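Dillia – lexique français du matériel de cuisine et de comptoir

Version 2

Dillia est un fichier de vocabulaire tiré de fiches de commande, d'étiquettes d'étagère et de listes d'inventaire rédigées en français. Il sert à normaliser les noms d'articles dans les petits logiciels de stock. Le format est un CSV en UTF-8, séparateur point-virgule, une entrée par ligne.

Contenu

Chaque entrée comporte le terme retenu, ses variantes, le genre, le pluriel et une rubrique. Les régionalismes sont gardés comme variantes : « panosse » et « wassingue » renvoient à « serpillière ». Les noms de marque devenus courants sont signalés par la lettre m.

Les rubriques sont attribuées selon la nature de l'article et jamais selon l'endroit où il est rangé. Un plateau reste en « service » même posé à côté de l'évier, et un chiffon orange plié dessus reste en « entretien ».
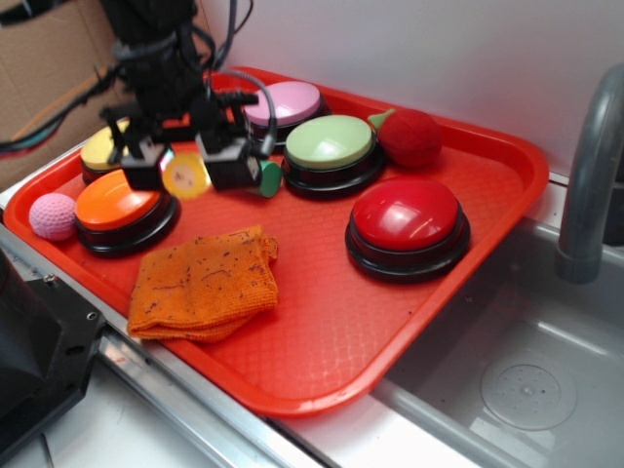

Fichiers

termes.csv : les entrées validées
variantes.csv : les formes rejetées et leur renvoi
rubriques.txt : les 7 rubriques et leur définition
essai.csv : 200 lignes brutes pour tester un import

Limites

Le vocabulaire de la boulangerie est peu couvert. Les abréviations manuscrites (« plt », « torch. ») n'ont été relevées que dans les fiches du lot Wustgate. Les pluriels des mots composés suivent l'orthographe de 1990, sauf 20 entrées marquées « trad ».

Contact et licence

Relevé : Zerrin Türkmen. Relecture : Teófilo Palomino. Licence CC BY 4.0. Pour proposer un terme, joindre la phrase ou l'étiquette d'origine. Les demandes sont traitées le mardi.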